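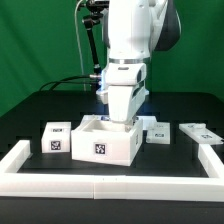 Assembly Cell Project, Final Report
Section 4: The grip loss fault

4.1 What happened

Our cell picks up parts of a small furniture kit and puts them together using marker poses from the camera. In October we started the long run that was meant to give us our success rate. The plan was 500 cycles. We stopped at cycle 199.

On that cycle the fingers were closed inside the open box when the controller reported a completed grasp. The fingers had closed on nothing. The program treated the grasp as good and moved on to the lift, and one fingertip caught the top of the far wall on the way out. The box was dragged against the border rail and the arm kept going until the force limit tripped. The person at the desk pressed the stop button after that, so the button did not help us.

No one was hurt. The box had a crack in one corner and the left fingertip was bent.

4.2 What we checked

We first blamed the markers. The box has one on the front and one on the side, and the side marker is at a steep angle to the camera. We replayed the saved poses for the whole run and the box position never jumped. The markers were fine.

Next we looked at the gripper log. Our code asked the gripper for its state right after sending the close command. Most of the time the answer came back after the fingers had stopped. On cycle 199 the answer was old, left over from the cycle before, and it said "object held." We went back through the log and found 13 other cycles with the same old answer. In those the grasp happened to be good, so nothing showed.

The Ilden library we used for gripper messages keeps the last reply in a buffer. We had copied the read call from the Kinwood lab exercise, where the arm waits two seconds after every close. We took that wait out in September to save time.

4.3 What we changed

The buffer is now cleared before each close command. The program then waits for a new reply and compares the finger width with the width of the part. If the width is wrong by more than 2 mm the arm stops where it is and asks for a person. It does not try to lift.

We also lowered the force limit for any move that starts inside the box, and raised the straight-up part of the lift so the fingers clear the walls before moving sideways.

4.4 Results and open problems

We printed a new box, fitted a spare fingertip from the Wullix kit and started again from zero. The second run finished all 500 cycles. The width check stopped the arm twice, both times on the low block.

The stop button is still on the desk - out of reach from the parts side of the table. The Lindqvist room rules ask for one on each side. We have ordered a second button but it had not come when this report was due.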